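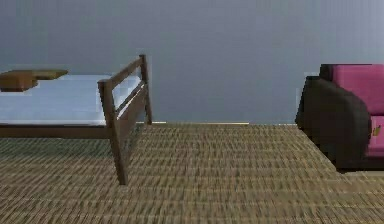 Keabetswe Kruger had the incident report open on one screen and the simulated apartment on the other, and she had read the report four times. The unit was an Asstead home aide, seven weeks into a trial placement. It had pushed a bedroom door shut on the hand of a woman named Felista Mollel and kept pushing until the motor controller timed out. Two fingers were broken. On the second screen was the room the unit had learned in, with its straw-colored floor, the dark bed and the black armchair with pink cushions. Kruger had looked at that chair for most of two years. There was a yellow-green thing on the seat that she had always taken for a leaf.

"It passed," Samuele Bianchini said. He was standing behind her with his coat on. "Every door test we have, it passed."

"I know it passed."

"So it's the hardware."

"Jiten pulled the arm apart yesterday. The hardware's fine."

He took the coat off and sat down.

Run 1,254

They began with the last run before release. The job was to tidy up, starting in the bedroom and working toward the next room. Kruger played it back through the head camera, with the log scrolling underneath. She stopped it every few seconds to read the force values, which were low. The unit had no trouble with the bed. It never had. 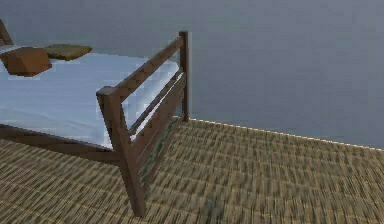 Bedroom, from the foot of the bed. Both pillows logged as in place.

"Who built this apartment?" Bianchini asked.

"Van Dijk. We bought it with the license."

"Did anyone go through it?"

"Pierina did, before she left. She checked the collision shapes on the furniture. There's a spreadsheet."

He found the spreadsheet. The bed was in it, and the armchair, and both rooms' walls. The door had a line of its own, which read: OK, see note. He looked for a note and didn't find one.

Kruger ran the replay forward to the doorway. There was a small object on the floor by the wall, rounded and gray-blue, and the log gave its name as ITEM_148. The door stood partly open just past it. She slowed the playback and watched the force on the left elbow. It rose to 80 newtons, stayed there, and went back to zero when the arm moved away.

"It's leaning on the door," she said.

"While it bends down?"

"It's using the door to steady itself. Look at the angle."

The angle had its own column. It gave the same number in every row, down to the last decimal. Bianchini scrolled up to the start of the run and then back to the end.

"The door doesn't move," he said.

"No."

"Is it locked?"

"It's not a door. It's a wall that looks like a door." 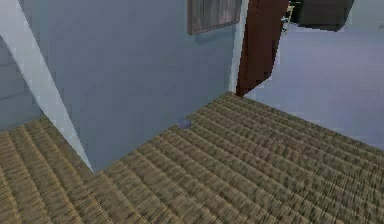
Thursday

Saskia Hollis wanted it in plain terms, so Kruger wrote it out for her on one page. The hinge in the simulated apartment had never been connected. The door had been placed half open and fixed there. Over thousands of runs the unit had learned that a door was a good thing to put its weight on. The door tests used a different model with a working hinge, and in those tests the unit had been told to open or close the door, so it paid attention. In the apartment nobody had told it anything about the door.

Hollis read the page at her desk while Kruger stood.

"And Mrs. Mollel?"

"She had her hand on the frame. She was waiting for it to finish picking up a sock. It leaned, the door swung, and when the door stopped on her hand the unit thought it had found something solid."

"It thought."

"The contact registered as stable. So it put more weight on."

Hollis asked how many units were out. Kruger told her. Hollis asked whether they could be stopped from the office, and Kruger said they could be told to stay on their docks, and that Bianchini had sent the order the night before without asking anyone.

"Good," Hollis said. She turned the page over to see if there was anything on the back. "Who else uses this apartment?"

"Usell does, for their floor cleaners. I called them this morning. They hadn't noticed."

"Would they have?"

"A floor cleaner goes around a door. Probably not."

Kruger went back to her desk. Bianchini had the apartment open at the doorway and was looking into the second room.

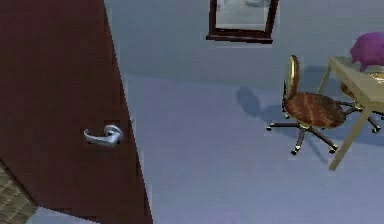
Second room from the doorway. The handle was modeled in detail.

"They gave it a handle," he said. "Somebody sat there and did the highlights on the handle."

She pulled a chair over and opened the door file. The hinge was in there, with its limits and its friction already filled in. The field for the part it was attached to had been left blank. She typed in the name of the door, saved it and started the run again from the beginning.

At the doorway the view tipped sideways and went down.

"Right," said Bianchini, and wrote down the time.

She phoned the hospital at four. Mrs. Mollel had gone home at noon with her daughter, and the nurse wouldn't say more than that. Kruger left her number and asked that it be passed on. Then she started a list of everything else in the apartment that was supposed to move. The first line was the chair on casters.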